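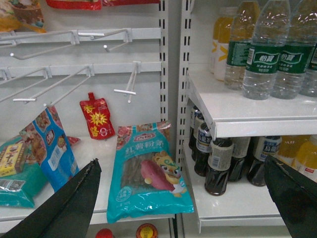
*Shop display in Closport, with hooks to spare.*

Sunday, May 19, 2019

I have been meaning to write about the 98 for ages, and now that I've given up the car for good (sold, gone, the drive looks enormous) I've no excuse left. The 98 is the bus between Closport and Solldale. It goes the long way round by every farm gate and bungalow, and it takes so long that the first time I caught it I thought I'd got on the wrong one and very nearly got off at the reservoir.

I should say that I was not a bus person. I hadn't been on one regularly since school, when it was all steamed-up windows and somebody's PE kit in your face. So I went about it like a nervous tourist. I downloaded the Testico app, which told me the bus was due, then that it was delayed, then that there were no services from this stop, and while I was reading that last bit the bus came round the corner and I had to run for it with my purse open. I've kept the app but I don't consult it much. There's a printed timetable behind scratched plastic at the stop and I copied that out on the back of an envelope, which is still in my coat pocket and going soft at the folds.

The first few weeks I was cross a good deal of the time. You can't pop anywhere by bus, and I am a great popper. If I forgot the stamps, then the stamps stayed forgotten until Thursday. I'd stand at the stop adding up the minutes I could have had at home, though when I had them at home I'm sure I only spent them looking for my glasses.

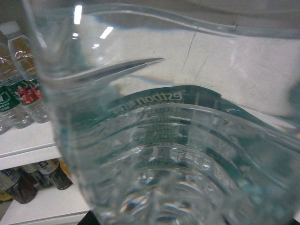
**Hilary Benbow**

Anyway, by the end of the month I'd settled on a seat. Left-hand side, just behind the wheel, where there's a little shelf for your feet if you're short like me. From there you get the whole valley as the bus comes down Solldale bank, and you're high enough up to see over the hedges, which I never was in the car. There's a pond up there! I drove past it for years. There's an orchard too, with hives in it, and a garden where they've trained a pear tree flat along a wall, and I've watched that go from sticks to blossom to leaf a bit at a time.

People talk more than I remembered, but in a nice, sideways sort of way, mostly to the window. I've been given rhubarb. I've been told which of the two doctors to ask for, and that the bread at Kravchuk is better in the afternoon when the second batch comes out — this is true, and I've rearranged my shopping round it. I get off by the chapel now, buy a seeded loaf while it's too warm to slice, and catch the next one home with it on my lap.

Money, as I promised I'd be frank about it. My weekly ticket costs less than I was putting in the tank, even before the insurance and the MOT, and the last garage bill was £200 for something to do with the back axle that I never understood. I've started putting the difference in a tin. It has gone down once already, for a pair of proper waterproof boots.

It isn't all pear trees. The last bus back is far too early, so I've missed the end of two concerts and left a birthday tea before the cake was cut. In the wet the shelter lets in at the corner, and it's always the corner you're standing in.
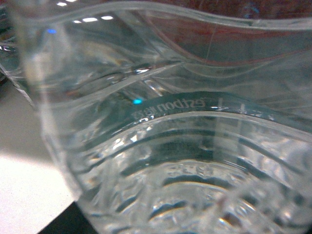
One reader wrote to me after my last post to say that it was all very well in spring, but I ought to try it in January, with a bag of potatoes and a bad hip, before I started recommending it to anybody. She'd done it for 5 winters and the only thing she missed, now that she'd moved nearer the shops, was the heater under the back seat.

Well, I take the point about the potatoes. I've bought one of those trolleys on wheels, in a tartan I'd have been ashamed of ten years ago, and the hip is holding up so far. I didn't know about the heater and I shall be moving back a few rows when the time comes.

The timetable changes in August, according to the notice by the driver, and there's talk of an extra one on Saturdays. I'll need a new envelope.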